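Home | Visit | Open Day FAQ | Contact

Landgate Robotics Open Day: Your Questions

When is it?
October 29, 2019. Doors open at 2, and you can wander in whenever you like!

What will I get to see?
Robots at work in rooms you'd know from home. Our bathroom has a real-looking vanity, a sink, a black faucet and a pink towel (it's a favorite with kids and engineers alike).
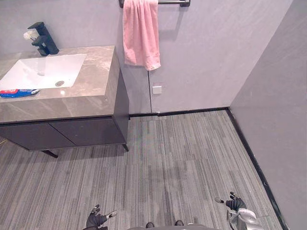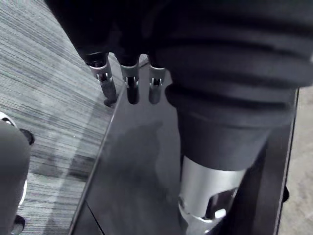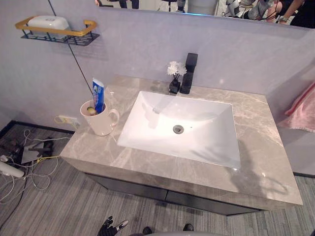 Can I ask the team questions?
Please do! Gobnait Geraghty will be on the floor all afternoon and loves talking about hands, fingers and why small packets are such a challenge.

Do I need a ticket?
Yes, but it's free. We have 117 places, and 77 went in the first round, so write to us soon.

Can I bring my kids?
Of course. Under-twelves need an adult with them.

Where do I park?
Use the Timby lot behind the Doherty Building. Bikes can go by the front door.

Will there be another one?
We're planning a bigger day in April and can't wait.

Contact | © Landgate Robotics | Back to top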